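Review: Pustell straight cups, light blue and pink

Rating: 4 out of 5
Bought: in June, with my own money
Used for: water, milk, cold coffee, toothbrushes

I was looking for cups that will not break. We have a tile floor in the kitchen and in two years we lost almost all the glasses that came with us when we moved. My neighbour has the Zetora ones with a handle and I tried them at her place, but the handle is too small for my fingers and the colours are very strong. The Pustell cups are sold one by one, so I took one light blue and one pink to see if I like them before I buy more.

The shape is very simple. It is a straight cylinder, no handle, no pattern, and the rim is a little rolled. I was worried about the rim, as on some cheap cups it is sharp or it has a line you can feel with the lip. On mine it is smooth all the way around. My daughter, who complains about everything that touches her mouth, has not complained.

The shop page says 400 mL. I filled the blue one with a kitchen measure and it took 400 when it was full to the very top, so for normal drinking you should think of it as a smaller cup. I don't consider this a lie but I would prefer if they write it more clearly. For a child it is more than enough. For my cold coffee with ice I have to fill it a second time.

The colours are the main reason I chose them. On the website the pink was almost orange and I nearly did not order it. In real life it is a dusty pink, quite soft, and the blue is pale, like a shirt that was washed many times. They go well together and they also look good against a white wall, which I have everywhere because we are renting and we are not allowed to paint.

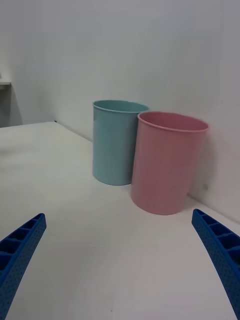 The walls of the cup are thin. This has a good side and a bad side. The good side is the weight – a small child can lift it full with two hands, and in a picnic bag you forget it is there. The bad side is that with hot tea it becomes too hot to hold after a minute. The seller does not forbid hot drinks, but I would not give it to a child with anything warmer than lukewarm milk. If you want a cup for tea, the Kulkarni double wall is much better, although it costs more and it is heavier.

Standing on the table they are stable enough. The sides go straight down, so the bottom is as wide as the top, and this helps. When the cup is empty it can be knocked over with a sleeve. When there is something inside, I had no accident so far.

Now the thing I don't like. Because the sides are straight, the cups do not stack. I knew this from the pictures but I did not think enough about what it means in the cupboard. Two cups are no problem. If I buy six, they will take the whole lower shelf, and our shelf is only 40 centimetres wide. The Nurico tumblers become narrower at the bottom and you can put all of them in one tower. If your kitchen is small, please measure before you order.

Cleaning is easy. The opening is wide and my hand goes in with the sponge, so there is no corner at the bottom that stays dirty. I wash them by hand most days. A few times they went in the dishwasher, on the top rack, and I did not see any change in the colour. Coffee left a light ring in the pink one when I forgot it overnight, and it came off with baking soda and around 200 mL of warm water, left to sit until after breakfast.

For some weeks the blue one was in the bathroom with our toothbrushes, and for this it is maybe even better than for drinking. It is tall enough that the brushes do not fall out. I have moved it back to the kitchen now because my daughter wanted it, so I will order another for the bathroom, in blue again.

I take away one star for the stacking and for the hot drinks. For water, juice and milk I am happy with them and I would buy them again. I have asked the shop if there will be a green one, and they wrote back that they don't know yet.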